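제목: Re: 연립 협정 개정안에 대한 의견 조회

회원 여러분께,

정치제도연구회 사무국입니다. 지난번에 회람한 연립 협정 개정안과 관련하여 Jozef Hoekstra 위원께서 보내신 의견에 아래와 같이 회신드립니다. 참조의 편의를 위하여 원문을 먼저 인용합니다.

> 사무국 귀중
>
> 회람하신 초안을 검토하였습니다. 초안은 Abbasi 주의회의 연립 협정을 안정적 사례로 분류하고 있으나, 본인은 이에 동의하기 어렵습니다. 협정 체결 이후 내각이 두 차례 개편되었고, 재정 담당 부처의 소관도 그때마다 변경되었습니다. 각료의 면면이 대체로 유지되었다는 사실만으로 안정성을 인정한다면 Gruler의 소수 내각 역시 같은 범주에 포함되어야 할 것입니다.
>
> 아울러 제3장의 표에서 의석 68석을 단순 과반으로 기재한 부분은 재확인이 필요합니다. 결원이 있는 회기에는 과반의 기준을 달리 산정하는 것으로 알고 있습니다.
>
> Jozef Hoekstra 드림

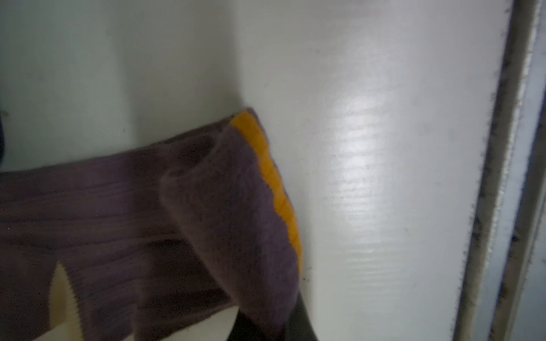
## 1. 안정성의 정의에 관하여

초안에서 사용한 안정성의 개념은 총리직의 연속과 연립 참여 정당의 유지, 2개 요건을 기준으로 합니다. 부처 소관의 조정은 요건에 포함되어 있지 않으므로 현행 기준에 따른 분류 자체에는 오류가 없다고 판단됩니다. 다만 지적하신 바와 같이 이 기준을 그대로 적용할 경우 Gruler의 사례를 제외할 근거가 충분하지 않습니다. 사무국은 Gruler를 별도의 범주로 두었던 종전의 방침을 철회하고, 해당 사례에 각외 협력 여부를 병기하는 방안을 제안드립니다.

Ornex의 선거 연합은 선거 직후 해산되어 공동 내각을 구성한 바가 없습니다. 따라서 이번 비교 대상에는 포함하지 않으며, 부록의 연표에만 기재합니다.

## 2. 의석수 표기에 관하여

제3장의 표는 법정 정수를 기준으로 작성되었습니다. 결원을 반영한 재적 의원 수는 회기별로 상이하여 하나의 표에 함께 수록할 경우 혼동의 우려가 있습니다. 이에 본문의 표는 유지하되 각주를 신설하여 표결 당시의 재적 의원 수를 밝히고자 합니다. 68석이라는 수치는 주의회 공보와 대조한 결과 착오가 없음을 확인하였으나, "단순 과반"이라는 표현은 "법정 정수 기준 과반"으로 수정합니다.
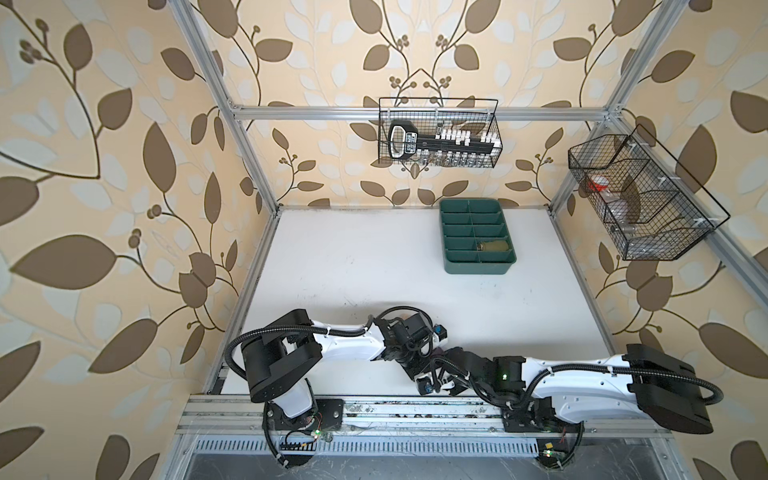 ## 3. Itico 사례의 추가 여부

일부 회원께서 Itico의 대연정 사례를 추가하여 달라는 의견을 주셨습니다. 협정문 전문이 공개되어 있다는 점에서 자료로서의 가치는 인정되나, 부속 합의서의 번역이 완료되지 않은 상태입니다. 번역본은 200쪽에 이르며 용어의 통일 작업도 남아 있습니다. 사무국으로서는 이번 개정안에 이를 포함하지 않고 후속 보고서에서 다루는 것이 적절하다고 봅니다. 이견이 있으신 회원께서는 그 사유를 적어 회신하여 주시기 바랍니다.

## 4. 향후 일정

수정안은 12월 중에 본 메일링 리스트를 통하여 다시 회람할 예정입니다. 추가 의견은 다음 사항을 준수하여 제출하여 주십시오.

- 해당하는 장과 문단 번호를 명시할 것
- 의견 1건당 400자 이내로 작성할 것
- 사실관계의 정정을 요청하는 경우 출처를 함께 기재할 것

개인 주소로 보내신 의견은 공식 의견으로 접수되지 않으므로 반드시 전체 회신으로 보내 주시기 바랍니다. 이미 사무국에 개별적으로 의견을 제출하신 회원께서는 동일한 내용을 본 게시물에 대한 답신으로 다시 게재하여 주십시오.

정치제도연구회 사무국 드림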